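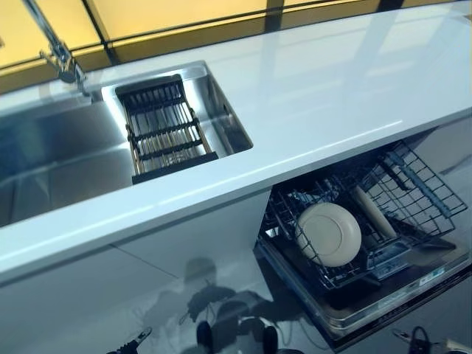
The first thing I did when I got to Drustodgate was get in the way. I was leaning on the pantry counter with a coffee, notebook out, feeling very much like a reporter, and Wumpini Amegashie asked me very politely to stand by the fridge. "You're in its spot," she said.

Wumpini has run the fourth-floor pantry at Givberg for 13 years. She does the lunches and the trays for visitors, and until June she did all the dishes too, usually after everybody else had gone back to their desks. Now a robot from Hirano does a good share of them. There are 461 people in the building and I'd guess every one of them has an opinion about it.

Mine changed a few times that morning. It's slow! I could have cleared a rack in the time it took over a couple of plates. Wumpini doesn't care about slow. She cares about her back, and about being home for dinner (she used to catch the late bus, and she has stories about the late bus).

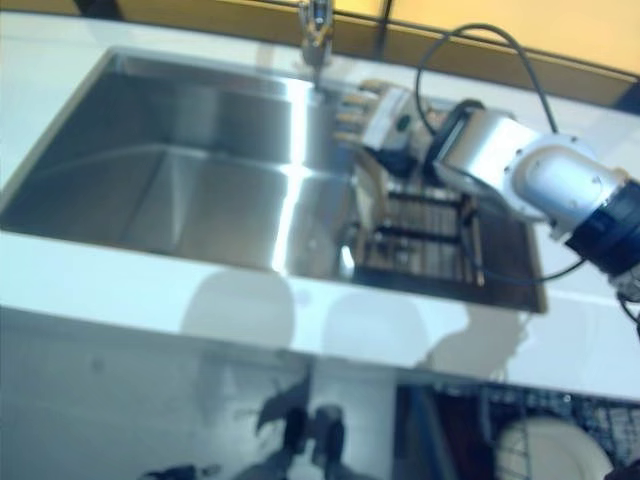 Plate duty at the pantry sink, with the dishwasher open below.

What she does with the time is the part I came for. She's moved onto the menu side – ordering, costing, arguing with the produce people – and she got a raise for it, though she says it took two meetings and a certain tone of voice. She also trains the robot, or minds it, depending on her mood. If a cup goes somewhere silly she writes it down and sends it to the support desk at Gumach, who look after the software. Her notebook is mostly complaints about bowls.

Not everyone came out ahead. The evening helper's shift was cut, and he moved to the mailroom, where the hours are fine and the company, he told me, is terrible. He misses the radio. Wumpini misses having someone to argue with over it, and she brought that up more than once.

I asked if she'd go back to the old way. She thought about it for a while, wiping down a counter I'd have called clean. "The dishes, no," she said. "The radio, yes."

Then it was nearly noon and she needed the fridge, so I had to move again.

Contact the magazine | © September 2025 | Back to top
Search this site Enter keyword Go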